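The Fallside Bus

Eetu Tikkanen missed the last bus out of Priltanville by 3 minutes. He saw its taillights go over the bridge and stood there with his suitcase, getting his breath back.

It was August and still light. The woman at the ticket window told him the next one left at six in the morning.

"To Fallside?"

"To Kemwood. You change there."

He thanked her and sat down on the bench. His sister was expecting him for supper. They had not talked in fourteen years, apart from a card when their father died, and now she had written to say the house was sold and he should come get what he wanted.

He called her from the pay phone by the restrooms.

"I missed it," he said.

"Of course you did."

"There's one at six."

She was quiet for a while. He could hear a faucet running and then somebody turning it off.

"Stay put," she said. "I'll drive over."

"It's 32 miles."

"I know how far it is, Eetu."

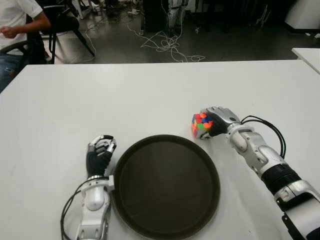

Two Hours Later

She came in a green pickup with one headlight out. She was grayer than he had pictured, and so was he, probably. She put his suitcase in the back before he could get to it.

They drove with the windows down. Past the Sasaki orchard she slowed for a deer, and it took its time crossing.

"I kept your room the way it was," she said. "Mostly. I threw out the mattress."

"What did you keep?"

"The desk. Your school papers. That awful lamp."

"I liked that lamp."

"You can have it, then."

He asked where she would live now, and she told him about an apartment over the pharmacy, with a good stove and bad stairs. She had already measured for curtains.

At the Fallside sign she turned on the radio, found a ball game, and left it low. The kitchen light was on when they pulled in. Supper was still on the table – two plates, with a dish towel over each one.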